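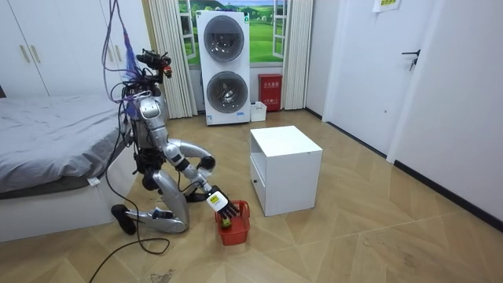 Small bedrooms: floor clearance, baskets and bed linen

Brudham Residents' Newsletter, October 19, 2018

The fall room checks at Histen House are complete. The checks covered 307 bedrooms, all of the small single type with a wood parquet floor and a bed against one wall. Most of the notes left in rooms concerned the floor, and most of those concerned small items left on it. The guidance from May has been revised and is printed in full below. It replaces the sheet inside the wardrobe door, which can be thrown out.

Floor clearance

The strip of floor beside the bed should be clear from the door to the window. In the standard room the bed is 2000 mm long and the clear strip runs its full length. Rugs are allowed if they have a backing that does not mark the finish. Rubber-backed rugs have left dull patches in several rooms, and the patches do not come out with cleaning. Felt or woven cotton is acceptable.

Power cords that cross the strip should be lifted or run along the baseboard before the floor is swept. A cord should not pass under the bed base, where it can be pinched when the bed is moved. Extension cords may not be joined end to end.

Small items

Balls, socks, pens, caps, charger plugs and similar items go into a basket or tub. Residents supply their own. Plastic is preferred to wicker on parquet. The cut ends of wicker work loose at the base and scratch, and the scratches tend to follow the line along which the basket is normally pulled. A plastic basket with a smooth base can be slid a short distance on a clean floor. On a gritty floor it should be lifted.

One small basket is enough for a room of this size. A low one is easier to empty and easier to see into. Deep tubs were found in a number of rooms with a layer of things at the bottom that the resident had reported lost, including two room keys. Keys already replaced will not be refunded, but a recovered key should be handed in so that the number can be canceled.

The order of work that takes the least time is as follows. Put the basket on the floor in the middle of the clear strip. Work from the bed outward, picking up whatever is within reach, then move the basket once and repeat. Items that belong in a drawer go in the basket too and are sorted at the end, on the desk. Sorting while picking up roughly doubles the number of trips across the room. Lower small or hard objects to the bottom of the basket by hand. Thrown objects bounce out, and the rooms below hear them.

Kneeling is easier than bending for anyone doing a whole room. A folded towel under the knees protects both parties.

Bed linen

Sheets should be pulled up before the floor is started. A sheet that hangs over the side of the bed hides anything lying close to the base and picks up dust along its lower edge. It does not have to be a tight or formal make. The fitted layer should cover all four corners of the mattress, and the top layer should not touch the floor.

Gray sheets show lint from other colors more than white ones do, and dark towels are the usual source. Wash them separately for the first few cycles. The dryers on the second floor have been set to a lower temperature, so a full double load will need a second run.

Do not cut off mattress tags. The tag carries the size and care details, and the replacement order is made out from it. A mattress without a tag has to be measured in person, and this has held up several orders.

Bed bases

Wipe painted or coated bases with a damp cloth. White bases mark most on the side facing the room, at shoe height. Most of these marks come off with plain water and a soft cloth. For those that do not, the desk lends out Zevport surface cleaner in small bottles. It is for bases and desk fronts and is not to be used on parquet. Three rooms have had pale rings in the floor finish this year where a bottle was set down wet.

Leave a gap of 10 mm between the bed base and the wall. The gap is there for air and it also stops the base from rubbing the paint when someone sits down hard.

Parquet

Sweep with a soft broom, along the length of the room. A vacuum cleaner may be used with the brush head only. Mop with a cloth that has been wrung out until it no longer drips, and dry any standing water at once. Steam mops are not permitted on any floor in the building.

Loose blocks should be reported. Residents have been pressing them back with household glue, which has to be scraped out before a proper repair can be made. Ó Ceallaigh Flooring holds the repair contract through the end of next year and carries matching light blocks in two shades. A single block takes under an hour to replace, and the area must then be kept free of foot traffic overnight. Furniture will be moved for the repair if the surface under and beside it is clear. If it is not, the visit is rebooked.

The floors were last refinished over four years ago and are not due again for some time. Shallow surface scratches are treated as normal wear. Gouges and dark water stains are not, and are charged at the rate in the tenancy booklet.

Reporting

Floor, bed and mattress faults go on the green form at the desk, or by phone on extension 1762. State the room number, which side of the bed the fault is on as seen from the door, and whether the door can be opened fully. Forms that say only "floor" are returned.

Spare felt pads for chair and desk legs are free from the desk. Take a full set for each piece of furniture. A chair with pads on two legs rocks, and the bare legs wear the finish faster than they would have before. Old pads should be peeled off first and the residue wiped away. Pads stuck over old ones come loose within a few weeks and collect grit on the exposed glue.

The next checks are in May. Rooms that received a note this time will be looked at first.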